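About Flokesach

We sell cloths and towels, and we teach people how to fold them.

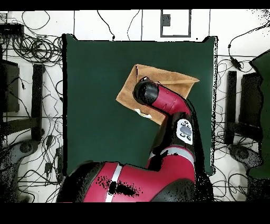
Does anyone really need a class in folding a towel?
Most people don't. If your closet door shuts and you can find a clean hand towel when company comes, keep your money.

Flokesach was started by Timothée Hervieu, who spent years buying linens for guesthouses and came away doubting nearly every claim printed on a package. "Hotel quality" has no fixed meaning that we know of. Neither does "spa grade." We don't use either one on our labels, and our paper labels are small because there isn't much to say: what the cloth is made of, how to wash it, where to send it back.

The shop is in Bronport. The folding classes run for 40 minutes and we cap them at 30 people, mostly so that everyone gets a flat place to work. Flat matters more than the fold itself. A brown cloth on a plain green mat shows you a crooked corner right away; the same cloth on a bedspread hides it. We teach two folds, in half and in thirds. There are books with dozens more, and we have tried a lot of them. They look nice until somebody takes the second towel down.

We are also asked about the Najafi roll, which had its moment online last December. It takes up more shelf than it saves – we measured – and fuzzy cloths come undone anyway. We will show it to you if you insist.

Some things we don't do: subscriptions, gift tiers, or advice on your whole house. We carry 205 items, almost all of them cloths of one kind or another, and would like to carry fewer.

A second counter in Zostedthorpe takes returns and sells seconds. Bring the cloth, washed please. The receipt helps but we can manage without it.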